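The Fruit Plate Comes Back to the Table
By Tarek Berrada
29/10/2026
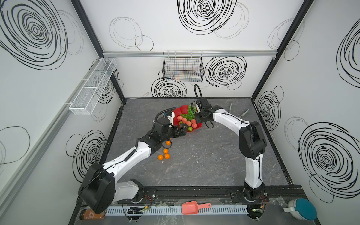
In my mother's house the fruit was put out after every meal, also when there was almost none left. Two apples and a knife, it was enough. When I moved to Breria I lost this habit. I kept my fruit in a drawer of the refrigerator, in the bags from the store, and I threw away a lot of it in October every year, when the good summer fruit was finished and I had bought too much of it.

It was Mrs. Soliman, from the fruit store on Jekley Street, who corrected me. She has sold fruit there for 46 years, and she has strong opinions about plates. A bowl, she says, hides what is at the bottom. The fruit on top is eaten and the fruit below is forgotten until it smells. On a shallow plate you see everything, and so you eat everything.

I asked her how she would fill one. She starts at the back with the grapes, in one bunch, never cut into small pieces before the guests arrive. A bunch gives height and it holds the other fruit in place. Small peaches go in front, in a row, because they bruise if you pile them. Then she adds one thing that is sour and green. A lime is good. People do not eat it, but somebody will squeeze it over the peaches, and after that everybody wants to do the same.

The color of the plate is also important to her. White is clean but a little sad, she told me. Red makes green grapes look greener, and it is kind to peaches that are still pale. She does not like a perfect circle either. Her own plate has an edge that goes in and out, and she bought it at the Graver market for almost nothing.

Small oranges she leaves off the plate completely. They roll, and when they roll they take a peach with them. She puts them directly on the table, beside the plate, where children can reach. On a dark surface, gray stone for example, they look very bright – you do not need flowers.

I have followed her method for 8 weeks now. My plate is not as nice as hers and my grapes fall to one side. But I wash the fruit on the evening I buy it, I dry it well with a towel, and I take out only what we can eat in three days. The rest stays cold. Peaches that are hard I leave on the windowsill, stem side down, and I press them near the stem each morning with one finger.

Last Sunday my neighbor came for coffee and ate most of the grapes while she was standing up, still in her coat. Mrs. Soliman was pleased when I told her. She sold me another bunch, and two limes.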